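Home | Questions | Tags | Unanswered | Log in

Coarse crumbs scatter off the tray when I work them in a shallow steel pan

I make dry coating crumbs in 600 g batches and work them by hand in a steel pan with straight sides. Crumbs end up on the counter every time. I also have a large, deep steel bowl, and a white tray with a raised lip. 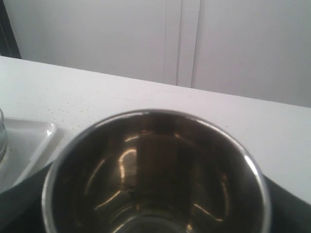
Question details

Should I switch to the bowl, or is there a way to stop the scatter with the pan? I want the batch to lie flat at the end so I can check for lumps.
Asked by Naheed Tanoli, September 11, 2021

2 answers

Aqeel Magsi
Use both. Break up and toss in the bowl, where the curved wall returns the material to the middle. Then tip into the pan to spread and inspect. Center the pan on the tray before you pour - if it sits to one side, the lip on that side catches very little. Fill in 3 portions and level each one with a scraper.

My own setup has the same fault: 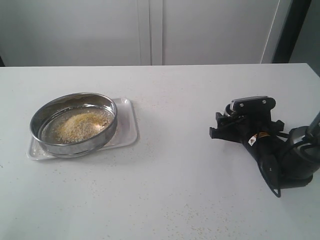
Pan off-center on the tray, crumbs on the table below and to the right.

Static can also be a factor in dry air. Let the crumbs rest 30 minutes before you move them.

Sobia Mengal
I just put a damp towel under the tray and wipe up after. Never used a bowl for it.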